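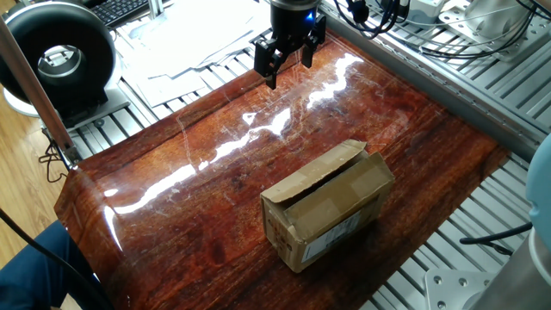
Lemham desk scheme promises a lot and explains little

Home News Business Letters Sport What's On

Tuesday, March 26, 2024

Wirnon, the office furniture firm, wants Lemham to stop buying desks and start renting them. Under a plan put to the town council last week, 478 desks in council offices, the library and the two adult learning centres would be swapped over the coming months for ones the council would never own. Wirnon would deliver them, fix them and take them away at the end. The council would pay a monthly fee for nine years.

The company calls the plan a "whole-life surface service". In everyday words, it is a desk with a bill attached.

There may be a good case for it. Old office furniture does get thrown out when it could be mended, and a supplier that has to keep its own desks going has some reason to build them well. But the 13-page summary handed to councillors leaves out most of what a careful buyer would want to know, and the firm's answers at the meeting did not fill many of the gaps.

Price is the first of them. The summary says the council would be "better off over the full term" and gives no yearly sum. It compares the rental with buying new desks and replacing every one of them after seven years. The council does not do that. Several of the desks in the planning office are older than some of the people sitting at them, and they still hold up a computer and a cup of tea. Asked where the seven-year figure came from, Wirnon said it was "in line with what customers tell us". It did not say which customers.

Then there is the question of wear. The draft agreement lets the firm charge for damage "beyond fair use", but fair use is not spelled out. Anyone who has worked at a shiny desk knows what happens to it. Scratches come from mugs, keyboards, belt buckles and the corners of box files. A high-gloss top shows each of them as soon as the lights go on, and the ranges on offer to Lemham include a glossy wood-grain finish. If a scuffed top counts as damage, the saving could vanish quickly. If it doesn't, the agreement ought to say so.

Trí Hầu, who runs a furniture repair shop off the market square and has mended chairs for the library in the past, has read the summary and was not impressed.

"They say they will refurbish, but I can't find the word 'repair' next to a number," he said. "How long do we wait for a new drawer runner? Who decides when a top is finished? With a real veneer I can sand a little and polish. With a printed surface, once you are through the pattern, you are through. So what are they going to do with it? Put it in a van and bring another one, I think."

He also pointed out, fairly enough, that he stands to lose work if the plan goes ahead.

Wirnon's reply is that returned desks will be sent to a site at Kerkance, where tops will be resurfaced and frames used again. The firm says that "the great majority" of material will find a second life. It gave no figure for how much does so now, and a request to see the records was met with a promise to "share learnings in due course". The Kerkance site is also a two-hour drive away, and nothing in the summary counts the fuel used in carting desks there and back.

Supporters of the plan mention Christodoulou, the accountancy practice on Station Road, which signed up for a similar scheme in November. Its office manager told the council by letter that staff were "very happy" and that the desks looked smart. No doubt they do. They are less than half a year old. A trial that young can tell us whether the van turned up on the right day, but it can't say much about year five, when the hinges go and the person who signed the contract has moved to another job.

The practice is also a private firm renting for a single floor. Lemham would be signing for buildings used by hundreds of people a day, some of them learning to use a soldering iron. The learning centres have asked for tougher tops in their craft rooms. Wirnon says these are available "at a different tier", which sounds like a dearer one.

Leaving early could be costly too. The draft allows the council to end the agreement after the third year, on payment of a fee to be worked out "at the time by reference to remaining value". The firm would do the working out. Councillors who asked for a cap were told that this could be discussed after the agreement had been approved in principle, an order of events that suits only one side of the table.

None of this means the idea should be dropped. The council spends money on furniture every year without much of a plan, and there is a storeroom at the depot full of desks with one bad leg that could have been back in use for the price of a few bolts. A serious scheme for keeping things going would be welcome. It might even be cheaper to pay a local workshop by the hour and see how far that gets us, though nobody has yet been asked to price it.

Before the vote, residents should expect a yearly cost in pounds, a plain definition of damage and a fixed limit on the fee for leaving. They might also ask to see a desk that has been in daily use for several years and resurfaced at least once. Wirnon brought a brand new one to the meeting. It had a very nice shine.

The council's finance team is due to report back next month. Wirnon said it "looked forward to continuing the conversation" and would not comment on individual terms while talks were going on.

Contact the newsroom | Copyright Lemham news pages, all rights reserved | Back to top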